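Halina Makowska on willow, wet floors and learning late

I had been meaning to talk to Halina Makowska ever since I bought one of her bread baskets at the Mirkham winter market (and then went back and bought another, because my sister walked off with the first one). She told me to come by on a Tuesday, after lunch, and to wear shoes I didn't care about. The floor of her workshop was soaked. Willow has to be soaked before it will bend, and Halina is not a tidy soaker.

"I use the old bathtub," she said, pointing with her elbow. "It leaks. I know it leaks. I've bought the stuff to fix it, it's under the sink."

She grew up over the hardware store on Ruchti Street and didn't weave a thing until she was past 50. Her teacher was Elżbieta Żak, who ran evening classes in the back of the Graketlow library and, from what I hear, took no nonsense at all.

"Elżbieta made me take my first basket apart six times," Halina told me. "Six! I cried in the car. Then I went back in the next week and she'd saved me the good chair."

I asked what was wrong with it. She laughed so hard she had to put her tea down.

"Everything! It leaned. The base was like a potato chip. You put it on the table and it rocked, and she'd just sit there and rock it with one finger and look at me."
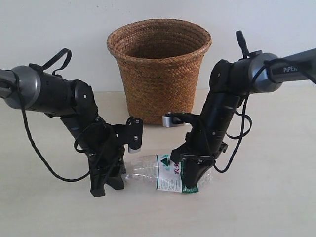
A woven basket with a wide mouth and a rolled rim.

Rims are what she likes best, and also what she swears at most. By the time you get there you've put in a whole afternoon and your thumbs are sore, and she says that's when people rush. I told her I'd once made a pot holder at summer camp and quit before the edge. She didn't look surprised.

These days she grows some of her own willow on a strip of wet ground out toward Lesitia, 19 rows of it, and cuts it in December once the leaves are down. Her knees hate it. Her nephew comes to help if there's soup.

"People ask how long a basket lasts," she said. "I've got one from my grandmother with onions in it right now. So, you know, a while. Just don't leave it out in the rain and don't let the dog have it."

I wanted to know if she'd ever teach. She already does, sort of: three neighbors on Thursday nights, no sign on the door, bring your own snips. Does she make them take their baskets apart?

"Once," she said. "Maybe twice. I'm softer than Elżbieta."

She sent me home with a bundle of rods wrapped in a damp towel and strict orders to use them by the weekend. They're in my bathtub as I type this, and my husband would like to take a shower.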